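Musano publishes gripper comparison and warns buyers not to read too much into it

09/01/2021

Musano has released the results of its first side-by-side trial of parallel grippers for two-armed work. Out of 2,142 logged attempts, 2,061 ended with the item held as planned. The team says that figure is less impressive than it sounds.

"Most of those were easy picks," said Kevin Benavides, who ran the trial. "Hard items on a clear bench flatter everyone. I would want to see what happened with the soft ones before I signed an order."
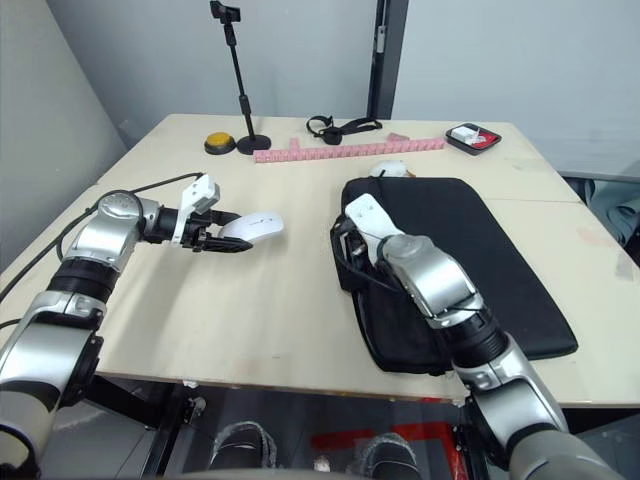 Musano Handling and Test Group

A computer mouse gives the fingers something firm to close on. A padded laptop sleeve creases and shifts, and the group scored it separately for that reason. Of 600 attempts on soft goods, the Drilter fingers and the Plikex fingers came out too close to separate, despite the gap in price.

The group also questions the speed claims made for both products. Neither maker states what was being lifted, or how often a person had to step in.

A second round in October will repeat the soft goods tests with the controller settings locked. Pacheco will supply the replacement finger pads and has had no say in the scoring. Musano is making no recommendation until that round is finished.

The full log, including failed attempts, is available from the group on request.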